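Speaker notes – Teaching by Hand: what we learned from folding other people's T-shirts
Parholm meet-up, Thursday evening slot, 25 minutes plus questions

Opening (2 minutes, don't rush it)

Hello everyone, and thank you for coming out. I can see a few faces from the September session, and I promise I've cut the slide with the equations on it. My name's Sorin Sandu, I work on the Vasov project, and for the past while my job has been to get ordinary people to fold ordinary clothes with a pair of grippers in their hands, so that a robot can learn to do the same.

(Pause. Somebody will ask at this point whether we're hiring. Say come and find me at the break.)

I want to talk tonight about the showing part. There are lots of very good talks about what happens once you've got your recordings and you feed them into a learning system, and I'll happily point you to people who give them better than I would. What I know about is the bit before that, the bit with the laundry in it.

Two ways of showing (4 minutes)

Quick bit of background for anyone who's come along with a friend. Broadly, we've tried two ways of showing a robot a task. The first is remote control. You sit at a desk with a pair of handles, the robot is across the room, and it copies what your hands do. We did this first, on the Fonseca rig, and I'm very fond of the Fonseca rig, but folding a shirt on it was like buttering toast through a letterbox. You don't feel the cloth. You find yourself leaning forward and squinting, and your shoulders creep up to your ears.

The second way is to leave the robot out of it altogether for the time being. You pick up the gripper yourself, there's a camera riding on it, and you go and do the job. The robot gets its turn later, with the same sort of fingers on the end of its arm and the same sort of view.

(Next slide. Let people look for a moment before talking.) 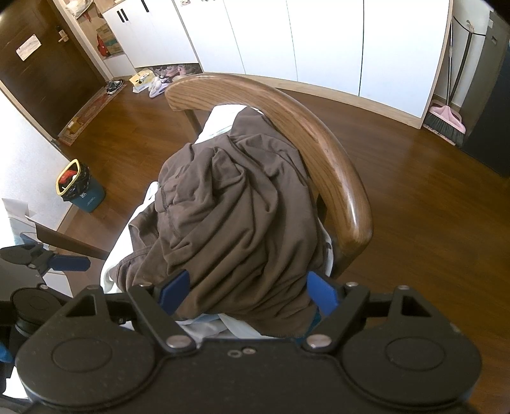 My own feeling is that the hand-held way wins for cloth, and it wins mostly because you can take it into a real home. At the workshop we have a lovely flat table with good light over it and nothing else to look at, and a system that has only ever seen that table gets terribly confused when it meets a kitchen. Out in someone's home you get clothes slung over a wooden chair, a brown one bunched up on top of a white one, shoes along the floor, a broom leaning in the corner, and all of it goes into the recording along with the folding. We want that. When people first join us they tend to want to tidy up before they start, bless them, and I have to talk them out of it.

I'll say a word for remote control, though, in case anyone from the Fonseca side is in. For anything heavy, or sharp, or where the robot's own reach matters, I'd still go back to the desk and the handles. You find out straight away if the arm can't get somewhere. With the hand-held tool you can make a beautiful recording that no arm on earth could follow, by tucking your elbow behind your back or stepping round the furniture as you go. We made plenty of those in the early days.

Numbers, for those who like them (2 minutes)

We set out to record 2,000 folds. We ended up with 2,652, which sounds like good housekeeping until I tell you that 938 of them had to be set aside. So if anyone has the sum done in their head already, yes, we finished under our target, and yes, I had to go and explain that to the people at Zollel who were waiting for them.

(Usually gets a laugh. If it doesn't, carry on.)

The reasons were dull ones, mainly. People started the recording too late, or chatted halfway through and waved the gripper about while they did it (I am the worst for this). Some were lost to fingers over the lens. A good many were perfectly nice folds where the person moved so fast that the tracking lost its place and couldn't tell us where the hand had gone.

How to hold the thing (6 minutes, the main part)

I've brought a gripper with me and I'll pass it round, so please do have a go. Front row first. It does feel odd. You squeeze and the two fingers close, and that's all it does, and for the first ten minutes you'll feel as though you're wearing oven gloves.

The habit we have to get people out of is scooping. At home you slide your whole hand under a shirt and flip it, and you've got a palm and a thumb and four fingers all helping. With two fingers there's no scooping. You have to pinch, and you have to choose where. Hems are good. A hem is thicker than the cloth round it, so there's a bit of an edge to get hold of and it doesn't slide away from you. Shoulder seams are good for the same reason. The middle of a shirt is dreadful. You get a little tent of fabric, the rest of it drags along behind, and when you let go it's in a worse state than when you began.

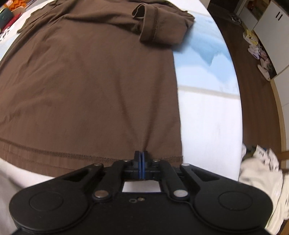
So the routine we settled on goes like this. Lay the shirt flat and take your time over it. Bring the fingers down open, low and level with the surface, and close them on the hem. Then wait for a breath. Lift a little, only as much as you need to see that you've got one layer or two, whichever you were after. Then move. That little wait in the middle was the best change we made all year, and it came from watching the recordings back with a cup of tea and noticing that even we couldn't say when the grip had ended and the lift had begun. If a person watching can't see the join between two steps, it's a lot to ask of a machine.

(Mime this slowly. Slower than feels natural. Last time I mimed it at normal speed and a chap at the back asked me to do it again.)

Two hands come next. Most folds want one gripper at each end of the same edge, lifting together, and people are surprisingly bad at lifting together. The left hand goes early if you're left-handed and the right goes early if you're not. We tried a metronome, and everyone hated it. What worked in the end was saying "and up" out loud. There are hours and hours of recordings in which a grown adult is alone with a T-shirt saying "and up" to it, and I can only be glad that we don't keep the sound.

Mistakes are worth keeping (3 minutes)

This is the part I feel most strongly about, so if I'm running over, skip the next section and keep this one.

When a shirt slips, people want to stop and begin again. It's very natural, we're all a bit proud. Please ask them to carry on. If the sleeve flops out, reach over and put it right with the gripper still in your hand, and let the recording run. A robot that has only been shown perfect folds has no idea what to do when the cloth does something silly, and the cloth will do something silly. We kept the slips and the fumbles as long as the person got there in the end, and I'd do that again from the first day.

The one exception is putting the gripper down and sorting it out with your fingers. Those do have to go.

Looking after your people (3 minutes)

Nine shirts at a stretch, then a rest. We used to ask for a good deal more and the wrists complained, and the folds got sloppy well before anybody owned up to being tired. Mix the clothes up as well, so it isn't the same sort of shirt over and over. Thick jumpers after lunch are a mistake, in my view, though I've no figures to back that up.

And do show people the robot, if you have one nearby. We left it far too late. Some of our folders had been at it for weeks before they saw an arm pick up a shirt by the hem, stop for a breath exactly as they'd been taught to, and lift. One of them said "and up" under her breath as it went.

Questions (whatever's left)

Likely ones: Will it do fitted sheets? (No. I can't do fitted sheets either.) Does it matter if the tablecloth is patterned? (No, have some of each.) Can we borrow a gripper? (Yes, see me afterwards, there's a sign-out list and I do need them back.)

Collect the one that's going round before people leave for the bar.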